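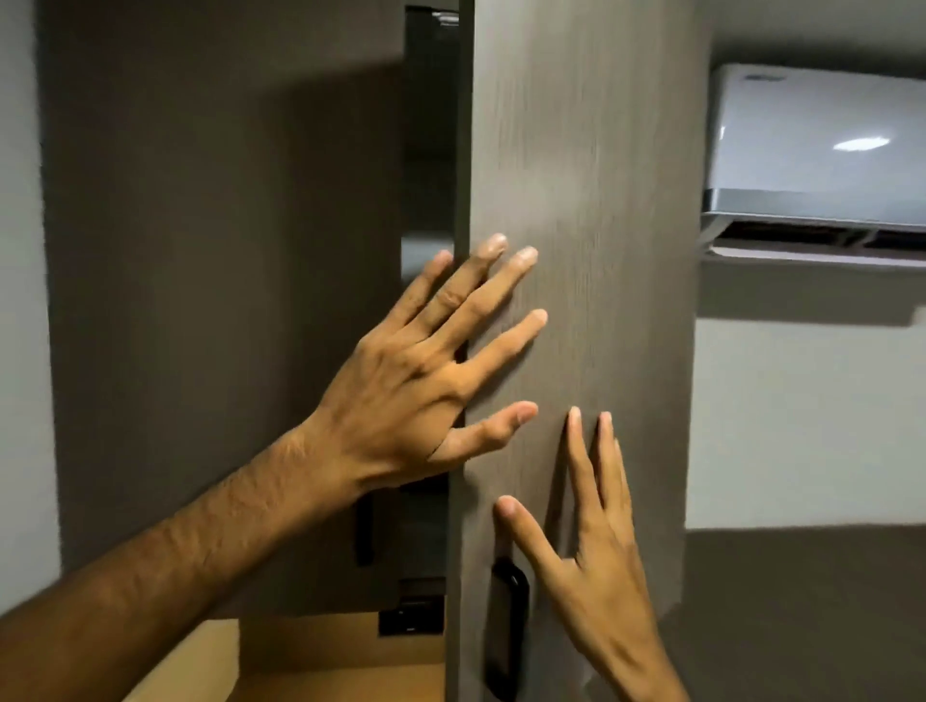 Figure 2. Two hands at a tall cabinet door panel with vertical wood grain.

3.2 Credit, trust and the parish chest

We come now to the part of the story that first drew us to the Gristoveck papers, and that kept us at them for far longer than we had planned. The town was never rich. Its wool went out by mule, its salt came in the same way, and most households lived from one harvest to the next. And yet its people lent to one another constantly – grain against a promise, a plow for a season, small sums of coin for a daughter's wedding.

What made this possible, we believe, was the parish chest. The friars who kept it had sworn to own nothing themselves, and their neighbors seem to have found that reassuring. A debt written down by a man with no purse of his own could be read aloud in church and believed. Murthy, in the study to which this section owes a great deal, calls the chest a bank without a banker. We like the phrase, though we would be a little more careful with it. The surviving roll has 23 loans from a single February, and in five of them the friars quietly changed the terms after the borrower fell ill. A bank might have done the same, of course, but it would probably have left us a note on the cost.

Was interest charged? The roll never uses the word. It speaks of "thanks," given in candles, oil or a day's mowing, and the thanks grow larger when the loan runs longer. Earlier readers took this as simple disguise. We are inclined to be kinder, and to think that the lenders meant what they wrote, at least most of the time. A gift could be expected and still be a gift – anyone who has lived in a small town will know the feeling.

We return to the wedding loans in Section 4, where the widows' accounts give a fuller picture.

Contact: Bindu Fernandes, Provside Working Papers | © Provside | Back to top

Comments

marlow_k: Lovely section. Were the candles ever given a price in coin? I'd like to see those entries.

Tess R.: I read the roll differently on the five changed loans, but the point about trust is a good one. Looking forward to the widows.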